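# Residential Property Valuation, Unit 6: The Sales Comparison Approach for Condominiums

Notes by Nazar Tkachuk. Read before the Skenville field exercise. Bring a calculator and the blank adjustment grid.
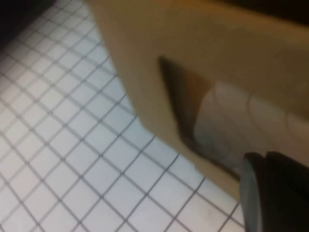 The last unit ended with the definition of market value. This unit covers the method used for most condominium assignments, in which the value of a unit (the subject) is estimated from recent sales of similar units (the comparables, or comps).

## 6.1 Selecting comparables

Search order for a condominium:

1. Same building, same line of units
2. Same building, different line
3. Competing building in the same market area
4. Competing building in another market area

Move down the list only when the level above gives fewer than three usable sales. A sale is usable if it closed at arm's length, was exposed to the open market, and can be confirmed with a party to the transaction. Listings and pending contracts may be shown as support but don't count toward the three.

Older sales from the same building are often better evidence than recent sales from elsewhere, provided the change in market conditions can be measured.

## 6.2 Direction of adjustments

Adjustments are always made to the comparable, never to the subject.

- Comparable is better than the subject: subtract.
- Comparable is worse than the subject: add.

Most errors on last term's exam were sign errors. Write the sign in the grid before the amount.

## 6.3 Order of adjustments

Apply transaction adjustments first, in sequence: property rights conveyed, financing terms, conditions of sale, expenditures made right after purchase, market conditions. Each one changes the base for the next. Property adjustments (floor level, living area, view, parking, condition) come afterward and are added together as a group.

## 6.4 Worked problem

The subject is a two-bedroom unit on the fourth floor at Zistwood, with one deeded parking space. Comp A is in the same building and line, on the sixth floor. It has one deeded space and 20 square feet more living area from an enclosed balcony. It sold for $200,100, and the living area of the comp is 667 square feet.

Unadjusted price per square foot:

 $200,100 / 667 = $300

This figure is a unit of comparison. It isn't the rate for adjusting a small difference in size, as it includes the value of the kitchen, bath, parking and share of common elements. Paired sales in this building support a lower rate of $150 per square foot.

| Item | Difference | Adjustment |
|---|---|---|
| Living area | Comp larger by 20 sq ft | -$3,000 |
| Floor level | Comp two floors higher | -$2,000 |
| Parking | Equal | $0 |
| Condition | Comp inferior, original kitchen | +$5,500 |
| **Net** | | **+$500** |

Adjusted price of Comp A: $200,600.

The net adjustment is small, but gross adjustments total $10,500. Report both. A low net figure can hide large offsetting differences.

## 6.5 Association matters

Review the following before completing the grid:

- monthly dues and what they include
- reserve balance and date of the last reserve study
- special assessments, approved or proposed
- pending litigation
- rental restrictions
- parking and storage: deeded, assigned or common

A special assessment still owed by the unit owner is treated according to who pays it at closing. If the seller of the comp paid it off, no adjustment is needed for that comp. If the buyer took it over, add the unpaid balance to the sale price.

Storage lockers are often missed. A deeded locker is part of the property. An assigned locker may be reassigned under the bylaws, and its effect on price must be shown from sales.

## 6.6 Reconciliation

Don't average the adjusted prices. Give most weight to the comp with the smallest gross adjustment and the best confirmation, and state why in two or three sentences.

## Assignment

Complete the grid for the Urnivero unit using the four sales in the course packet. One of the four isn't arm's length; identify it and explain the exclusion. Submit the grid and a reconciliation paragraph to Ovidiu Onu. Unit 7, on the income approach, starts in September.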